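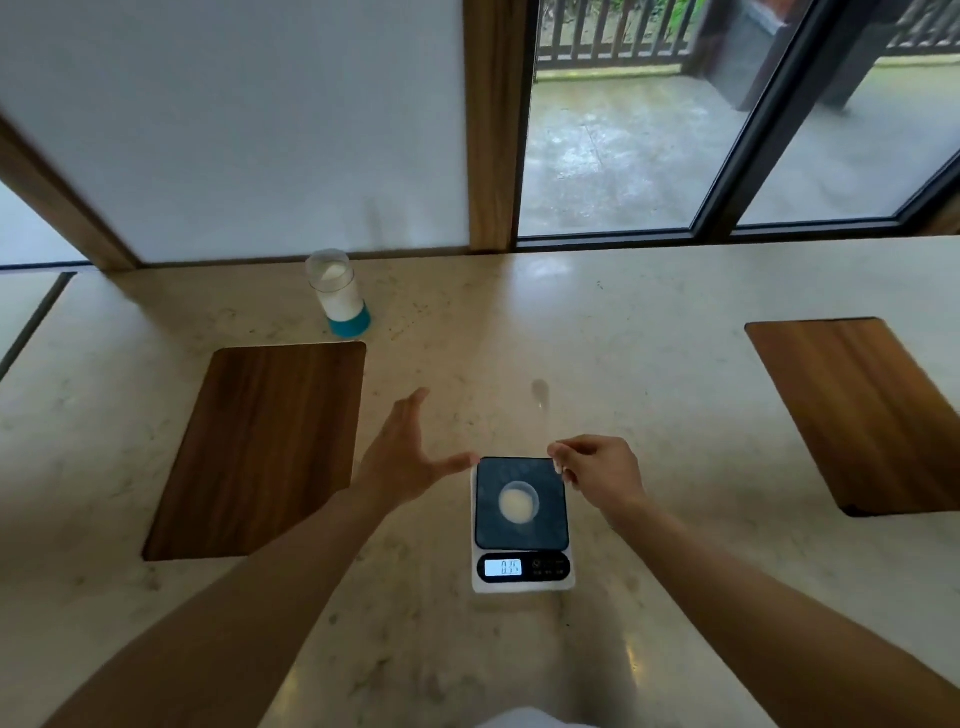
Die letzten sechzig Portionen

Um vier Uhr nachmittags fehlten noch sechzig. Mirjam Stevens hatte 1.940 Portionen gewogen, und der Vertrag mit der Firma Vullow verlangte 2.000, bevor der Dosierarm Baveck geliefert wurde. So stand es auf der zweiten Seite: Der Kunde zeigt die Arbeit, der Arm lernt die Arbeit, danach zahlt der Kunde 200 Euro im Monat.

Der Kunde war nicht Mirjam. Der Kunde war Annelies Van Wijk, die in Pukescombe kleine Mengen Handcreme herstellte und die seit dem Sommer Schmerzen im Daumen hatte. Mirjam war nur die Hand, die man für den Herbst gemietet hatte. Sie fand diesen Ausdruck nicht schlimm. Sie hatte ihn selbst erfunden.

„0,35“, sagte sie laut, damit es auf der Aufnahme war.

„Zu viel?“, fragte Annelies aus dem Nebenzimmer.

„Ein bisschen.“

Sie nahm mit zwei Fingern eine Spur weg und wartete, bis die Zahl sich beruhigte. Der Herr von Vullow, der am Telefon immer sehr freundlich war, hatte ihr gesagt, dass die Fehler auch wichtig seien. Sie solle bitte nicht schöner arbeiten als sonst. Seitdem arbeitete Mirjam schöner als sonst. Sie konnte es nicht verhindern, so wie man nicht normal gehen kann, wenn jemand sagt: Gehen Sie normal.

Draußen war der Stein der Terrasse nass. Sie dachte an ihre Mutter, die Backpulver niemals gewogen hatte, und an das Heft von Van Loon, in dem der Baveck geprüft worden war. Vier von fünf Punkten. Ein Punkt Abzug für die Einrichtung, weil sie „dem Benutzer Geduld abverlangt“. Mirjam hatte den Satz unterstrichen und das Heft auf Annelies’ Stuhl gelegt. Annelies hatte sich daraufgesetzt.

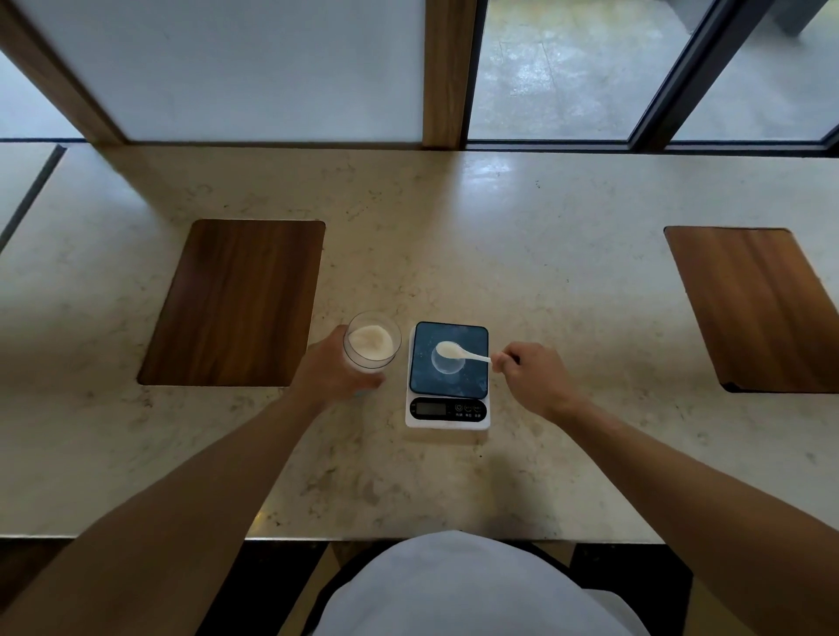 Foto: Werkstatt Van Wijk, Pukescombe

Mit dem Löffel ging es schneller als mit den Fingern, aber er verzieh weniger. Man musste ihn über der Schale ein wenig drehen, und das Pulver blieb liegen, blieb liegen, und dann kam alles zugleich. Mirjam hatte sich angewöhnt, mit dem Zeigefinger leicht gegen den Stiel zu klopfen. Diese Bewegung stand in keiner Anleitung.

„Wird er das auch machen?“, fragte sie. „Das Klopfen?“

Annelies kam jetzt doch herein und stellte sich neben sie. „Wenn du es oft genug machst.“

„Dann klopft er in zehn Jahren noch so, wie ich heute klopfe.“

„Stört dich das?“

Mirjam überlegte. Sie war in dieser Sprache nicht geboren, und wenn jemand eine einfache Frage stellte, suchte sie immer zuerst, ob eine zweite dahinter war. „Nein“, sagte sie. „Aber ich hätte es gern schriftlich.“

Annelies lachte und ging das Formular holen. Es gab tatsächlich ein Feld „Bemerkungen“. Mirjam trug ein: Klopfen mit dem Zeigefinger, M. Stevens. Dann machte sie weiter, und weil sie nun wusste, dass es notiert war, vergaß sie es bei den nächsten Portionen vollkommen.

Gegen Abend rief der freundliche Herr an. Er habe die Daten der Woche gesehen, sie seien ausgezeichnet, nur bei 16 Portionen höre man im Hintergrund jemanden singen. Ob das für die Arbeit notwendig sei.

„Ja“, sagte Mirjam.

Man hörte ihn tippen.
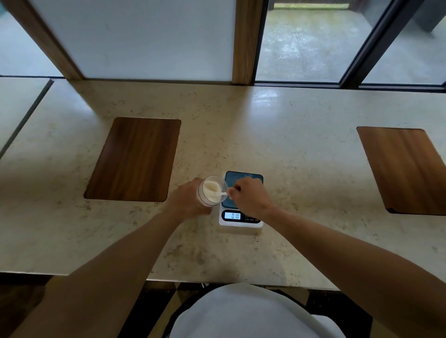

Pukescombe, im Dezember

Liebe Mirjam,

du hast gefragt, wie es mit dem Baveck geht, und ich will dir ehrlich antworten, so wie ich es auch der Zeitschrift schreiben würde. Das Pulver kann er. Er ist langsamer als du, aber er bekommt davon keinen kranken Daumen, und wenn ich morgens in die Werkstatt komme, stehen die Schälchen in der Reihe. Für diesen Teil bezahle ich die 200 Euro ohne Ärger.

Die Creme kann er nicht. Du erinnerst dich, wie du das Glas schräg gehalten und den Löffel am Rand abgestrichen hast, und am Ende hing doch immer noch etwas an der Spitze. Du hast dann gewartet. Er wartet nicht. Bei 0,18 ist er zufrieden und fährt mit dem halben Rest am Löffel wieder zurück. Vullow sagt, für dicke Massen gebe es ein eigenes Paket, und dafür brauche man wieder jemanden, der es vormacht. Noch einmal 2.000. Ich habe gesagt, dass ich zuerst fragen muss.

Den Punkt Abzug von Van Loon finde ich übrigens zu mild. Ich hätte zwei genommen.

Er klopft. Mit der Greiferspitze gegen den Stiel, zweimal, ganz leicht. Der Techniker wollte es entfernen, es koste Zeit. Ich habe ihm das Formular gezeigt.

Das Zimmer oben ist ab Januar frei. Mein Daumen ist besser, aber nicht so gut, und singen kann ich auch nicht. Schreib mir, welchen Zug du nimmst.

Annelies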